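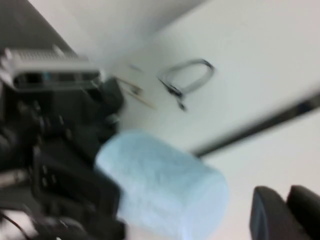
How do you roll a sheet of craft foam into a cylinder that stays round?
Roll it tight from the short edge, glue only the first turn and the last, and hold it with paper bands until the glue sets.

Foam rolls are useful for all kinds of projects: pretend logs, bolsters for a dollhouse sofa, bumpers for a shelf edge. The steps are the same for all of them. Only the size of the sheet changes.

What you need

Craft foam sheets, 2 mm thick. I use Ballo sheets in light blue, but any soft foam of that thickness rolls well.
White craft glue or a low-heat glue gun
A ruler and a sharp knife
Scrap paper for the bands
Tape
A pencil or thin dowel

Cutting the sheet

Work on a smooth, flat table with a cutting mat over it. Mark the sheet to 9 inches wide and 14 inches long. The 9-inch side becomes the length of the finished roll. Cut with the ruler pressed down firmly and make two light passes with the knife. One heavy pass drags the foam and leaves a wavy end.

Starting the core

Lay the pencil along one short edge and put a thin line of glue just behind it. Roll the foam over the pencil once and press it down onto the glue. Hold it there while you count to 60. Slide the pencil out before the glue grabs it.

If the core looks a little flat after the pencil comes out, roll it back and forth under your palm. Do this before going on, as a flat core gives you an oval roll.

Rolling

Keep both hands on the foam, one near each end, and push forward with even pressure. Stop every couple of turns and look at the ends. If one end is creeping outward, unroll back to where it started and line it up again. Pushing it in with your thumb later leaves a dent that shows.

Leave the last inch unrolled. Put glue on it, keeping the line well inside the edge - foam squeezes glue out farther than you expect. Roll it closed.

Banding

Cut three strips of scrap paper and wrap them snugly around the roll, taped to themselves and not to the foam. Stand the roll on its end to dry. If you leave it on its side, turn it now and then so it doesn't get a flat spot. White glue needs overnight. A glue gun seam is ready in 10 minutes.

Finishing the ends

Trim uneven ends with a fresh blade, turning the roll against the knife a little at a time. For a softer look, rub the edges with fine sandpaper. Wipe off the dust with a dry cloth.

Covering with paper

Wrap the roll in tissue paper brushed with thinned glue, one layer at a time. Two layers are enough. Fold the extra over the ends in small pleats and cover them with a circle of the same paper.

Pattern by Yuzuki Kinoshita.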